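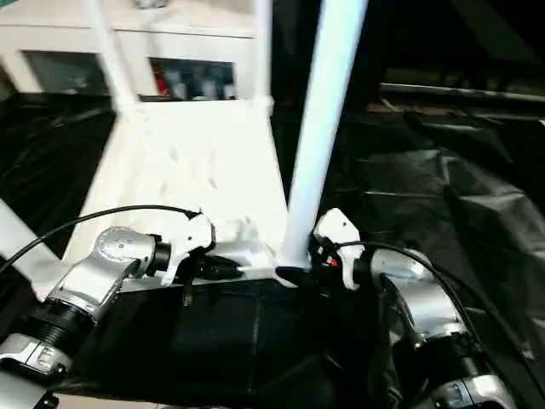
Que superfície usar por baixo de uma estrutura branca durante a montagem e os retoques?

Plástico preto, esticado sobre toda a bancada. O contraste facilita encontrar aparas claras, pó de lixa e parafusos zincados, e a folha pode ser trocada quando fica riscada, sem mexer no tampo.

Cheguei a esta solução depois de experimentar cartão canelado e uma manta de feltro. O cartão larga fibras que aderem à tinta fresca. A manta protege bem, mas retém grãos de abrasivo, e um grão preso debaixo de uma peça lacada deixa marca ao primeiro arrasto. O plástico limpa-se com um pano húmido.

Comprei um rolo da Prunel em janeiro. Não é o mais espesso do catálogo. Para peças leves chega; para ferragens com arestas vivas convém dobrar a folha na zona de apoio.

Fixação

A folha deve ultrapassar o tampo em 15 cm de cada lado. Dobro a sobra para baixo e prendo-a com fita de papel na face inferior. Fita na face superior cria um degrau, e o degrau acaba por levantar a estrutura num canto. Quem mede esquadrias sobre a bancada nota logo a diferença.

Convém esticar primeiro no sentido do comprimento e só depois na largura. Uma ruga pequena no centro tolera-se. Uma ruga debaixo de um apoio não: a peça roda ligeiramente quando se aperta o parafuso do lado oposto.

O Valter Hedlund defende que se deve aquecer a folha com um soprador para a alisar. Testei num retalho e o plástico encolheu de forma irregular. Ele usa outro material, da Moltska, e talvez aí resulte.

Montagem da estrutura

Numa estrutura aberta, a ordem que sigo é esta: base, montantes, travessas superiores, aperto final. Até ao aperto final, todos os parafusos ficam com meia volta de folga. Verifico as diagonais com fita métrica – a diferença aceitável, para mim, é de um milímetro – e só então aperto em cruz.

As peças brancas mostram dedadas de grafite com facilidade. Marco com fita e escrevo na fita, nunca na peça. As tiras saem sem resíduo se forem retiradas no mesmo dia; ao fim de uma semana já é preciso álcool.

Retoques

Para lacados mate uso lixa de grão 100 apenas em pontos com tinta levantada e passo depois a um grão bem mais fino. O retoque da Jarnier seca com um brilho ligeiramente superior ao original. Uma passagem leve de esponja abrasiva resolve.

Falta-me testar a folha Grønli, que a Kerstin Tveit recomendou por ter uma face texturada. A dúvida é se a textura segura o pó. Quando o rolo actual acabar, corto um pedaço de cada e comparo.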